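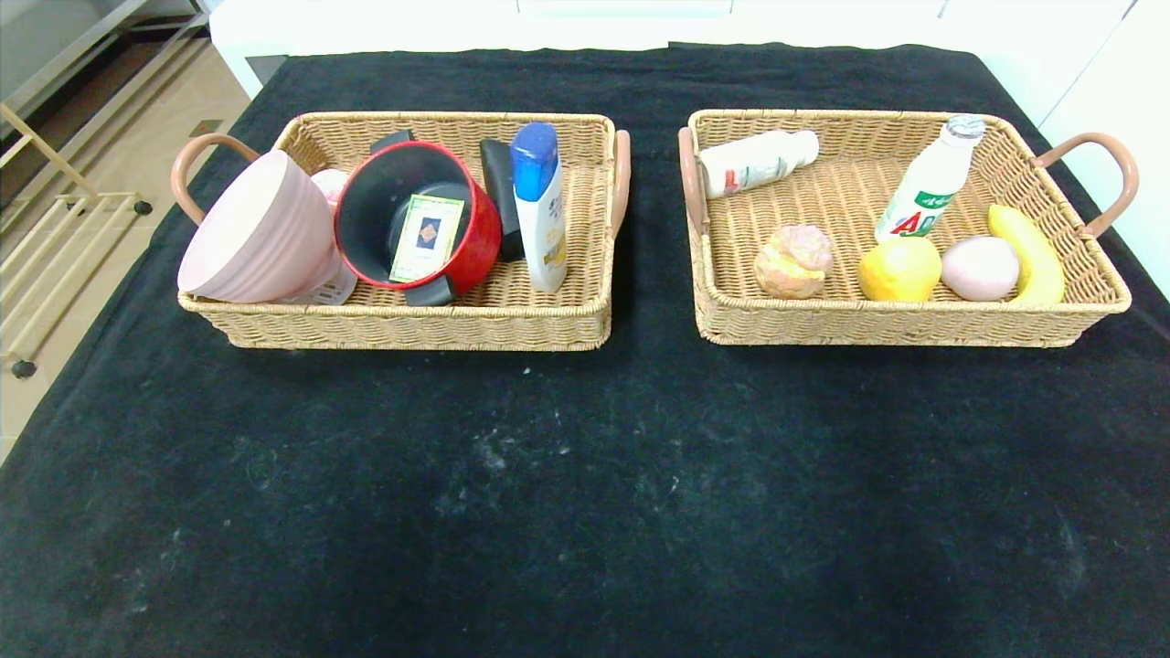 Photo: Cotport bench notebook, head camera still

Jan 19, 2021

Gripper comparison, continued. Ukness parallel jaw against the Gillska three-finger, same arm, same black cloth, same two baskets. The cloth was my idea, to give the depth camera a quiet background. It collects lint like a hobby, and the segmentation now proposes a grasp on a dust speck with 0.9 confidence. Lint roller is on the order list, again.

Totals so far: 400 attempts planned, 200 per gripper. Ukness has finished its share. Gillska is at 157 and has been sulking since the last firmware flash (finger two homes late, then pretends it didn't).

Ukness: 137 clean picks out of 200. Better than I'd have bet. It likes the lemon, and it likes the upright bottle with the blue flip cap well enough if the approach comes straight down. The banana leans on the basket wall next to the handle, and the jaw wants to close on banana and wicker together. Lifted the whole basket twice. The success detector scored both as picks, as something had left the table. Rescored by hand, in a mood.

The red mug on its side is a mess for both. Planner sees the black interior as no depth at all and goes for the rim from inside, where the card is. Cup handle would be the sensible choice but it's low down and black, so as far as the camera is concerned we own a mug without one.

Pink bowl: Gillska wins easily. Three fingers get around the ribs, two slide off them. Same story with the lumpy pastry-looking thing in the food basket, where the jaw pinches a corner and drops it halfway to the bin.

AD bottle, standing: fine with either. Small drink bottle lying down in the back corner: Gillska can't get its third finger past the weave. I tried rotating the wrist limit by hand in the config and got a very polite refusal from the Cattaneo controller, followed by an e-stop. Limits put back where they were.

About the Cattaneo box generally — it drops the first force reading after every tool change. Workaround is to send a dummy close before the real one. Ugly, but it's in the script now with a comment so whoever reads it knows I'm ashamed.

To do:
finish the Gillska run, without touching the firmware
recheck hand-eye calibration, picks are landing a bit left
try matte tape on the mug handle
fix success detector so it can tell a banana from a basket
ask for the soft fingertips Ukness promised for March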